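Jorska tall cabinet -- plus the sticker pack
Posted by editor, October
927 shares | 31 comments

Quick one, got to be out by four. Had the Jorska tall cabinet long enough now to say something useful. Grey and white, one of the ones that comes flat in two very heavy boxes. Paid £172, delivery on top, which stung a bit.

Build first. Two evenings. Could be one if you read the sheet properly, I didn't, so the back went on upside down and had to come off again. Holes are in the right places at least. Last one I built was a Ferraro and half of those needed redrilling so fair play to Jorska there. The screws are soft though. Do them by hand, I chewed up two with the drill before giving in. Bag of 16 spare pegs came with it and I've used most of them already.

Door is the best bit. Tall, swings right back, doesn't creep shut on you when your hands are full. Row of small holes down the inside face so you can hang things off it if you buy the hooks. Hooks are extra. Of course they are. Hinges needed a tweak after the first week and then again, now fine.

Shelves -- ok. Bit thin. Wouldn't load the middle with books, ours have ended up on the floor anyway while I decide where they're going. White inside shows every mark, have a cloth handy.

It stands against the back wall by the black curtains, the ones on the rod with little clips, and I was worried grey would look dingy there. Looks smart. The foam letters next to it help, orange on black does a lot of work in a room. Curtains are Drirnitach by the way, decent weight, hang well, clips are a pain to put on when you're up a ladder but they hold. Smelt odd out of the packet for a few days.

Stickers now. Bollitz pack, vinyl, bought to cheer up the plain white stuff. Cat, guitar, moon, sunglasses and so on. I like the ones with the white outline best, they look finished, the plain ones look a bit lost. Went on without bubbles mostly. You get one go at repositioning, after that the corners start to lift. The moon is lovely. Guitar is fiddly, thin neck, peel it slowly or it'll strech.

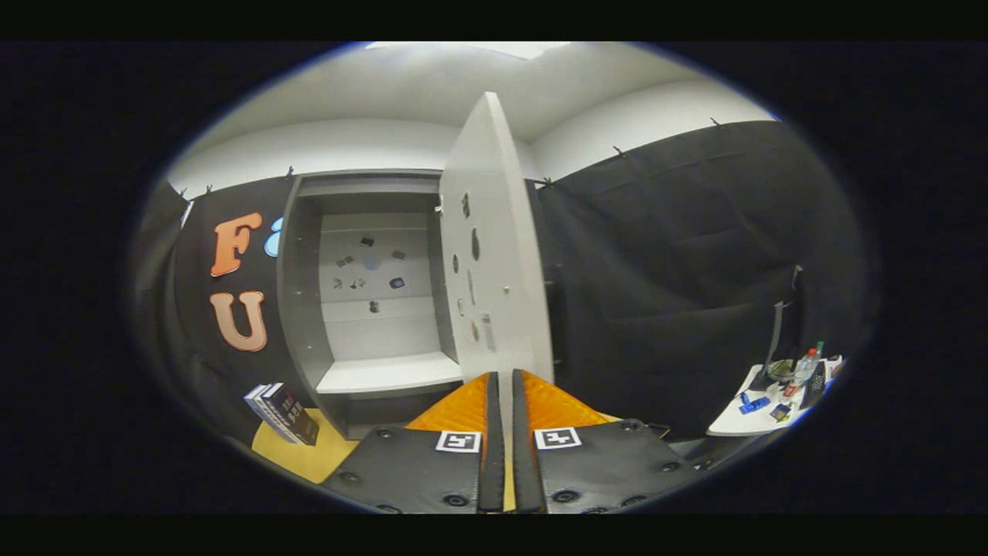

Cabinet with the door open, then the stickers on white. 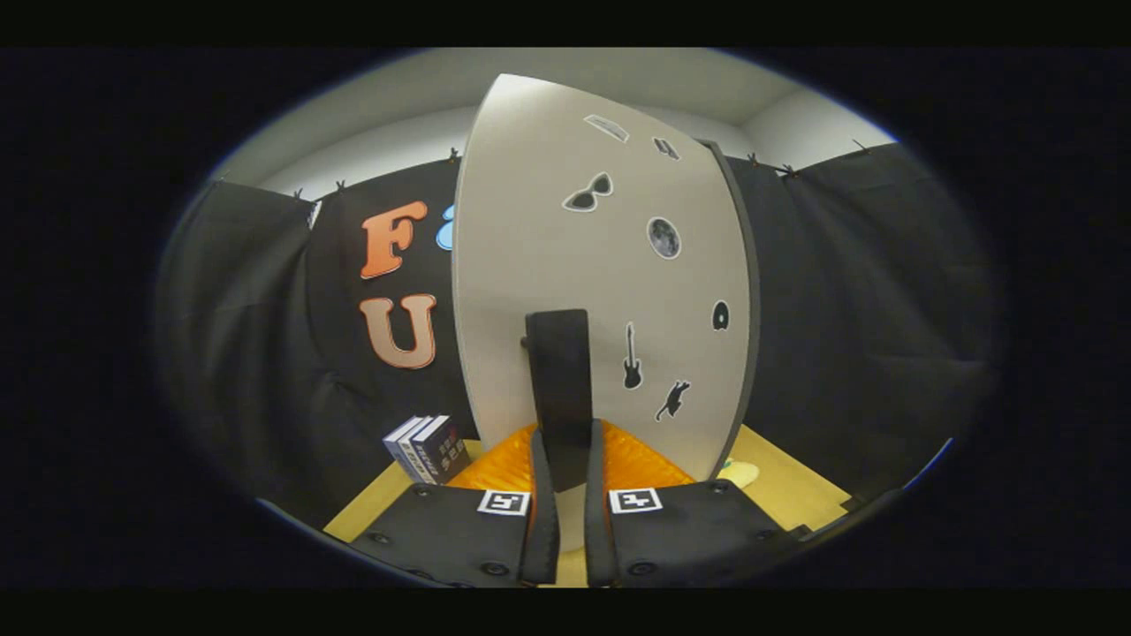 A reader commented that the Bollitz ones came off her fridge cleanly after a year with a hairdryer on low, but the same pack took the paint off a bedroom door, so she'd test a small one first somewhere low down. She also reckons the Jorska hinges settle if you leave the door wide open overnight before you tighten them. Haven't tried that, will do.

Would I buy the cabinet again? Yes, if it was on offer. Not at full price with no hooks. Four out of five, would be three and a half but the door saves it. Curtains four. Stickers four, five if they did a bigger moon.

Oh and fix it to the wall, the bracket is in the small bag taped inside the lid of box two, I very nearly binned mine wiht the cardboard.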